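Small dark spot on a light wood cutting board - sand it or leave it?
Posted in Kitchen & Cleaning by Floko

I have a light wooden board with the slot handle, and there is a small round dark spot on it not far from the slot, with some faint smudging around it. I can't tell if it's a knot or a stain. I've had the board 4 years and don't remember it from before, but I also never looked very hard. I wash up in a plastic bowl on the counter, no dishwasher. Is it safe to keep using, and how would I get it out? 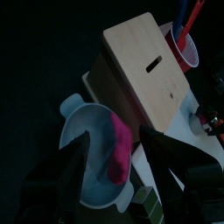
Skasta
Rub your fingernail across it first. A knot feels hard and you can usually see the grain bend around it. A stain sits in straight grain and the wood may feel a little fuzzy there. If the spot is soft and your nail sinks in, stop using that side for food.

If it's a stain, try these in order and quit when it looks good enough to you:

Coarse salt and half a lemon. Scrub with the grain, leave it ten minutes, rinse.

Baking soda mixed with a little water to a paste. Same thing. Don't use it on top of the lemon, rinse in between.

Sandpaper. Start at 120 grit, finish at 220. Do the whole face and not only the spot, or you end up with a dip that holds water. Wipe off the dust, let the board dry overnight standing on its edge, then put on food grade mineral oil. I do two coats and wipe off the extra after an hour or so.

The smudges will probably go with the lemon. A knot won't go with anything, it runs down into the wood.

Also don't leave the board flat on the counter after washing. The underside stays damp and that is how mine got black marks along one end. Stand it up so both faces get air.

Assefa
just flip it over and use the other side. mine has 3 or 4 spots and I've had it since college

Eseo
Mostly agree with Skasta, but I would skip the baking soda. It turned my oak board darker in one patch and I had to sand it anyway. Depends on the wood I guess.

One more thing to check is your cloth or sponge. If it stays bunched up in the bowl between washes it gets sour, and then you are wiping that onto the board. Wring it out and hang it over the faucet. I buy the cheap cloths, 19 in a pack for some reason, and put them in with the towels every couple of days.

If you do sand, wear a mask and do it outside. The dust from an oiled board is sticky and gets everywhere - I was still finding it behind the toaster a week later.

Skasta
Fair point on oak, it has a lot of tannin in it. On maple or beech I've never had a problem with baking soda. Try it on the edge first if you don't know what the board is made of.

Floko
Thanks. I'll do the fingernail check tonight and try the lemon before I buy any sandpaper.

49 people found this page helpful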